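# White table top picks up gray smudges, how do I clean it?

Posted by Kartini Sembiring, November 22, 2019 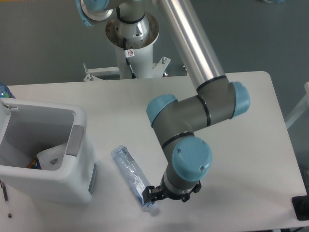
*The white table, seen from the front.*

I look after a few white work tables at Mokthorpe and the tops are getting dull. There are gray rub marks that don't show up in a photo but you can see them when you stand at the side with the light behind you. I've tried dish soap and warm water. It takes off fingerprints and not much else. I don't know what the surface is made of, there's no label underneath. I have a bottle of Munshi cream cleaner but I'm worried it will scratch. What should I use that won't leave the top yellow or cloudy?

**Rafferty Okafor**

Don't start with the cream. Most of them have a fine grit in them and on a smooth white top you end up with a hazy patch that you can't get back.

Try this first:

1. Wipe off all the dust with a dry microfiber cloth.
2. Put a little baking soda on a damp cloth and test it on a corner near the back edge. Wait for it to dry and look at it from the side.
3. If the corner looks fine, rub the marks lightly in small circles.
4. Wipe twice with clean water and dry it right away.

If the marks are still there, use rubbing alcohol on a cloth, again on a corner first. I use the 91 percent kind. Open a window and keep it away from anything hot. Stay off acetone completely if you don't know the material.

**Fikri Teoh**

melamine sponge. works on everything

**Dewanti Jugah**

The sponge does work, but it's a very fine abrasive, so go easy. I did one of ours every week and after a couple of months the middle was duller than the edges. Now I only use it on single marks and wipe the rest with soapy water.

Also check what is making the marks. Ours came from metal boxes being slid across. We put felt pads under them and the gray lines mostly stopped.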